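Setting up and running the seat-under-desk task

This page is for student teams at Gondale working on the furniture module of the Plakley course. It covers floor setup, the approach with two arms, and what to hand in. Read it all before you book time on the floor.

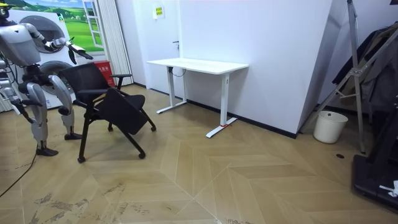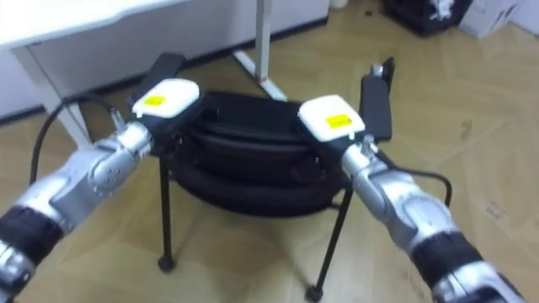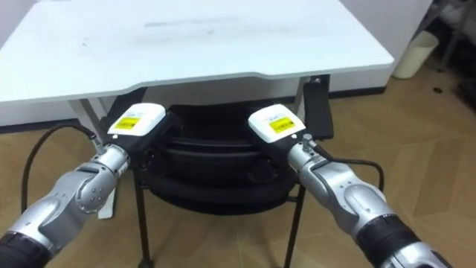 Page last changed: 27/04/2019

Before you start

Put the desk where your plan says it goes and write down its height. Check that the emergency stop works from where the operator will stand. Lay the cables so no one has to step over them during a run - tape them if you need to.

Approach

1. Start with both arms raised and the grippers open.
2. Bring the grippers down on opposite sides of the seat, at the same height. If one is lower, the seat will turn when you push.
3. Close in slowly. Keep the speed limit at 172 in the Brurine panel until you have four clean runs in a row.
4. Move the seat toward the desk in short steps. Stop when the seat is under the front edge, and open the grippers before you lift.

The tabletop is the usual trouble. Wrists that clear the seat can still hit the edge on the way out, so back away first and then go up.

Logging

Each team needs six runs, failed ones included. Kwok saves a log for each run and stops writing at 400 lines, so start a new one every time. Put the team name and the run number in the title.

Hand in the logs with a one-page report. Reports for the August session go in the same folder as the others.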